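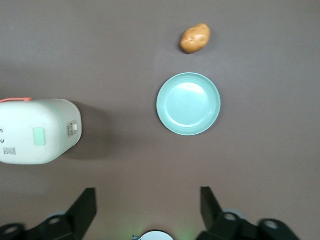
Two-finger gripper keeps losing round veg, swap it or pad it?
Posted by Stela Sima, 28/05/2025

Hi all, hoping someone has been down this road. I've got a small arm with the stock two-finger gripper (flat black blades on a pivoting linkage, camera at the wrist) and I'm trying to get it to pick up a potato and put it on a plate. Sounds easy! With a wooden block it's fine all day long. With a potato I get maybe half of them, and the rest squirt out sideways the moment the blades close.

I borrowed an Orkitz soft gripper from a friend in Clundimham and did 30 goes with each. The soft one dropped far fewer, but it's slow and so fat that it blocks most of the camera's view, and I need the camera for lining up. I've also tried turning the closing force up on the stock one, which just marks the skin. Do I buy the soft gripper or is there something I can do with what I've got? Budget is small, I've already had words at home about the arm.

Wilson Ayala
I'd keep the stock one and pad it. I had the same bother last September with lemons. Bare flat blades only touch a round thing in one little spot each side, so any error in height and out it pops. I stuck thin silicone sheet on the inside faces (the sort sold for baking, cut with scissors) and went from hopeless to 45 in a row before one slipped.

Couple of other things. Look at which way the potato is lying before you close. If it's long and thin you want the blades across the narrow way, so work out the angle from your wrist camera and turn the wrist to suit. Mine was coming in at the same angle every time and I blamed the gripper for weeks, daft really. And go lower than feels right. You want the blades closing at the fattest part or a touch below it, never above. Just check the tips clear the table first, I've scraped mine more than once.

Then turn the force back down. With padding you need a lot less than you'd think. If you do all that and it still drops them, fair enough, get the soft one, but I'd run 100 with the padding on before spending anything. Thirty each isn't many when potatoes are all different shapes.

erkside_tinkerer
just get a suction one

Stela Sima
Thanks Wilson, I hadn't thought about the angle at all, mine comes straight in the same way every time too!! Got some baking sheet in the drawer so I'll cut that up tonight. Suction was my first idea but I tried an Oprea cup ages ago and it wouldn't seal on anything lumpy. Does the silicone want glue or will double-sided tape do?

Wilson Ayala
Tape peels off silicone in no time. Use proper silicone glue and leave it overnight with a peg on each blade.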